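How to keep chopsticks and spoons together in a small basket?

Boonsong Siriwan
Hello everybody. I bought a plastic basket with holes for our chopsticks and spoons. The long chopsticks lean to one side, and the short spoons go down between them. Every Monday I take out everything to wash the basket. How do you arrange yours?
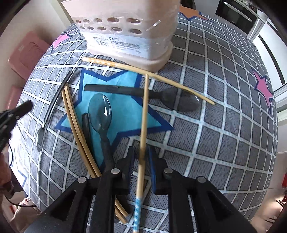
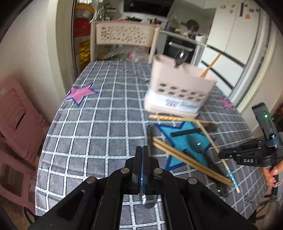
I don't want to buy a bigger one, because our shelf has only 3 inches free beside the stove.

Mirko Longo
Put the spoons with the bowl up, and tie the chopsticks in pairs with a small rubber band. I do this since September and it is much better.

molau47
just use a drawer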